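Cooking for one after ten years of cooking for five

My youngest moved out in August and I kept making the same pot of chili I have made for years. The big pot. I ate chili for lunch, I ate chili for dinner, I gave some to Folasade Bassey across the hall, and there was still a brick of it in the freezer at Christmas. So this is my post about learning to cook for one person, which I am still pretty bad at!

The first thing I had to fix was shopping. I used to go to the Javico out by the highway and fill the cart without thinking. Family packs, the giant bag of onions, three kinds of cereal. Now I walk to the little market in Molldale with one bag on my shoulder, and if it doesn't fit in the bag it doesn't come home. I buy one eggplant, one lemon, two potatoes. The woman at the register used to give me a look over my single carrot, but we're friends now (she saves me the small cauliflowers).

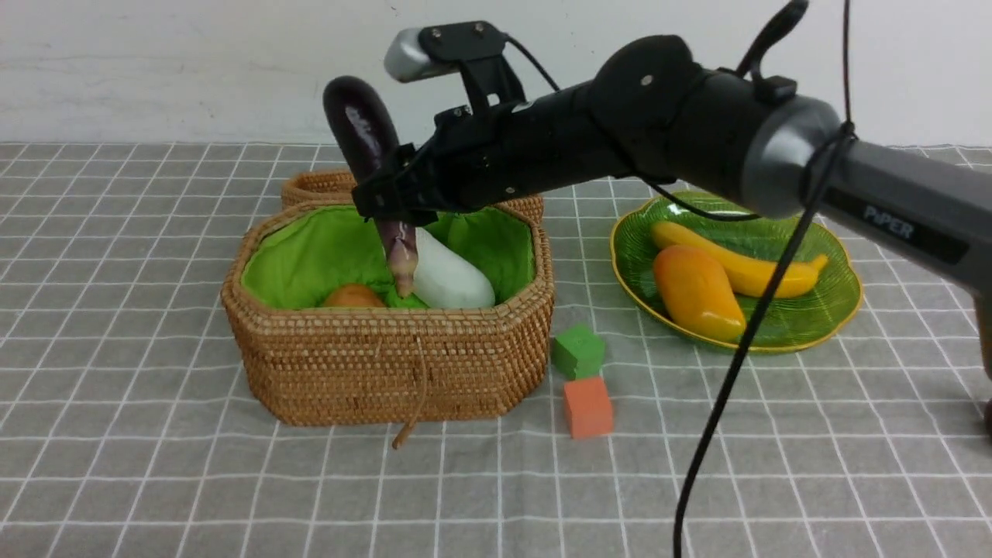
What I keep in the house

Eggs, always. A loaf of bread, sliced and frozen, so I can take out two pieces at a time. Rice. A jar of the Jumard tomato sauce, which is a bit sweet for me but comes in a small jar, and that counts for a lot when you've scraped mold off as many half-used big ones as I have. Frozen peas. Some kind of hard cheese. With that stuff I can get through most of a week without a real shopping trip, and I only need to pick up whatever fresh thing looks good.

Fruit is where I go wrong. I buy it with the best intentions and then it sits. My mother kept hers in a glass dish on the table and she swore people eat what they can see, and she was right about most things, so I've gone back to doing it her way. I eat a banana almost every morning now. Peaches I still lose. There's one day when a peach is good and I'm always out that day.
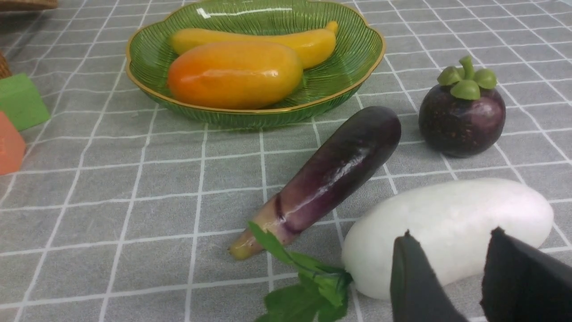

The eggplant thing I make all the time

Okay, this is barely a recipe. Cut one eggplant in half the long way, score it, rub in more oil than you think is decent, salt it, and put it face down on a tray in a hot oven. Leave it alone until it collapses when you poke it. Then I turn it over, spoon on some tomato sauce and cheese, and give it another 10 minutes. One half is dinner. The other half goes on toast the next day, mashed up with lemon, and I like the toast better than the dinner.

I've tried it in the little Aoun countertop oven my son gave me and it works fine, but the tray is tiny so you need a short, fat eggplant. He says I should use it for everything. I don't, because I still like the big oven warming up the kitchen in the winter, and I'm 67 and can heat my kitchen how I want.

The other thing I'd say is set the table. I ate standing at the counter for the first couple of months and I felt lousy and was hungry again by nine. Now I put a cloth down and sit, even for eggs. I use the good dishes too. They spent 20 years in a cabinet waiting for company and I don't know what I was saving them for.

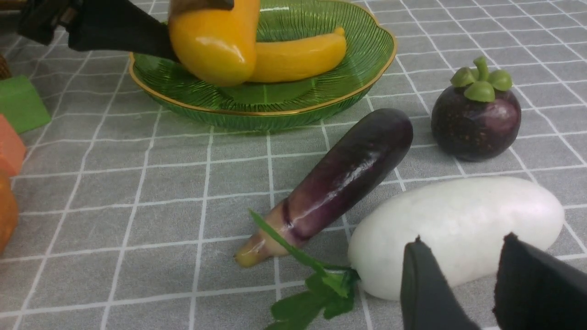
Last updated: Mar 10, 2022

I added the part about the bread because a few of you wrote to ask how I keep a loaf from going stale. Freeze it the day you buy it! And yes, you can toast it straight from the freezer. I'm trying to work out soup next, in a small pot, and if anyone has a lentil one that makes two bowls and no more, please leave it in the comments.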